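Clearing Dry Spills from a Light Wood Tabletop

Home > Surfaces > Wood

A tipped cup of rice, millet, sand or similar dry material is easy to clear and easy to clear badly. The usual mistake is to wipe first. A cloth drags hard granules across the finish, and a damp cloth also turns dust and starch into paste. The procedure on this page is for small tables with a visible straight grain and a clear finish. It applies to spills of a cupful or less. 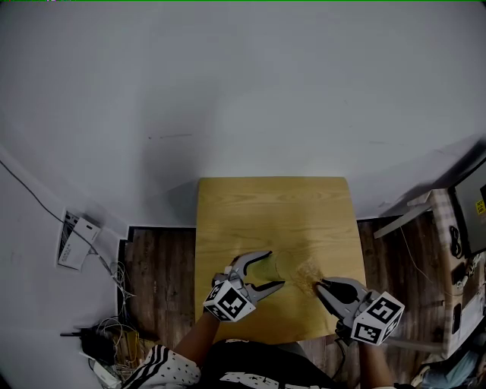
Siriporn Boonyarit
Surfaces and Finishes — Thu 28 December

With a pile like the one next to the green cup, most of the material is in one place and should stay there. Deal with the cup first, the pile second and the strays last.

What you need

A thin, flexible card with a straight edge, at least as wide as your palm
A shallow tray or dustpan with a flat lip
A soft, dry brush (a clean 2-inch paintbrush is fine)
A vacuum with a brush nozzle
Two microfiber cloths, one dry and one for dampening
A fine sieve, if the material is going back into use

Do not use a stiff hand brush. Plastic bristles are harmless on laminate but can leave hairline marks in soft lacquer, and the marks show up at low angles of light.

Step 1. Secure the cup

Leave the cup lying as it is until you have decided where it will go. Standing it up in place often sends the rest of its contents over the rim. Hold it at the base end, raise the mouth slightly, and move it sideways away from the pile before turning it upright. If there is still material inside, tap the side once so that it drops to the bottom.

Do not slide the cup. Granules trapped under a sliding rim will scratch a satin finish faster than anything else in this procedure.

Step 2. Check the edges

Look at the near edge of the table. If the pile is within a hand's width of it, put the tray below that edge or on your lap before touching anything. Rounded corners need the same attention. Material pushed toward a rounded corner spreads along the curve and falls outside the tray, so work toward a straight edge.

Step 3. Gather

Hold the card at a low angle to the surface. Start outside the pile and draw the loose material inward with short strokes, following the grain. Four or five strokes are normally enough. Use very little pressure; the card should flex only slightly.

Lift the card at the end of each stroke and bring it back through the air. Dragging it backward scatters whatever is stuck to the underside.

For sand, skip the card and go straight to the vacuum. Quartz sand is harder than any clear furniture finish, and pushing it at all is a risk. Hold the nozzle just above the surface and let the airflow do the lifting.

Step 4. Transfer

Set the lip of the tray flush with the table edge, or slightly below it. Push the gathered material over in two or three portions. If the tray is placed on the tabletop instead, hold it still and bring the material to it.

Material that is going back into a cup or jar should be sieved. On a kitchen table, throw food away if the surface was cleaned with anything other than water since the last meal.

Step 5. Remove strays

Brush along the grain with the dry brush. Open-grained woods such as oak and ash hold fine particles in the pores, and these need the vacuum. Run the brush nozzle along the grain, then once across it. Check the joint between the top and the apron as well, if the table has one.

Step 6. Lift flat pieces

Thin items need separate handling. Pieces of card, crackers, coasters and broken chips lie tight to the surface and are easy to push by accident, with grit underneath. Take hold of two opposite sides, raise the piece straight up, and carry it clear of the tabletop. If it cannot be gripped, slide one corner a short way over the table edge and pick it up from below. Inspect the wood where it lay. Crackers leave oil, which shows as a slightly darker patch with a soft outline.

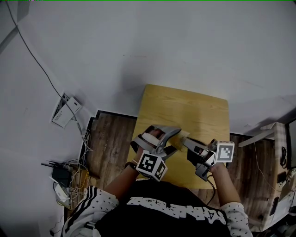
Step 7. Clear the floor

Some of the spill will be on the floor even when none was seen to fall. Hard granules underfoot damage wood-patterned flooring as well as real wood, particularly under chair legs.

Move the chair back by lifting it. Work from the wall toward the open room, and do the line along the baseboard first.

Where power adapters, network equipment or loose cables sit on the floor near the table, do not sweep toward them. Use the vacuum with the crevice tool and hold cables down with your free hand. Keep damp cloths away from outlets and anything plugged into them. Routers have vents that take in fine dust, so a separate pass around the housing with a dry brush is worth the extra minute.

Step 8. Wipe

Only now use a cloth. Wipe with dry microfiber first, folding to a clean face after each pass. Follow with the second cloth, wrung out until it no longer drips, and dry the surface straight away. Plain water is sufficient for grains and cereals. For an oil patch, add a drop of dish soap to the damp cloth, then wipe again with clean water.

Checking for scratches

Turn off the ceiling light and hold a flashlight almost level with the tabletop. Move it slowly from one end to the other. Scratches in the finish appear as bright lines; scratches into the wood appear dark.

Bright lines usually respond to paste wax. I use Patum clear paste on lacquered tops and Prillach oil on oiled ones — do not swap them, as wax over a fresh oil coat stays tacky. Apply thinly, wait for it to haze, and buff along the grain.

Dark lines need sanding and refinishing. Start no coarser than 120 grit, sand the full length of the board to avoid a visible dip, and finish with a finer paper before recoating. Allow 7 days before the table goes back into regular use. Veneered tops should not be sanded by hand without knowing the veneer thickness. Kallholm's table leaflets give it under "Top construction"; other makers may supply it on request.

Working habits that reduce spills

Pour over a tray. A rimmed baking sheet holds a full cup of rice.
Keep cups back from the table edge.
Choose a cup with a wide base if it will be handled often.
Push the chair in before reaching across.
Do not wax a table used for pouring or sorting. Cups slide more easily on fresh wax.

Notes

Flour and other powders are not covered. They should be vacuumed without any gathering stroke, using a filter rated for fine dust.

Salt can be handled as grain if the table is dry. If any liquid was spilled with it, remove the salt first, blot the liquid, and rinse twice.

Boonmee Thammasiri tested the card method against a silicone bowl scraper on a lacquered sample. The scraper gathered faster but left more strays, and it grabbed the surface when the finish was warm. A table to be added in January will list results for oiled wood.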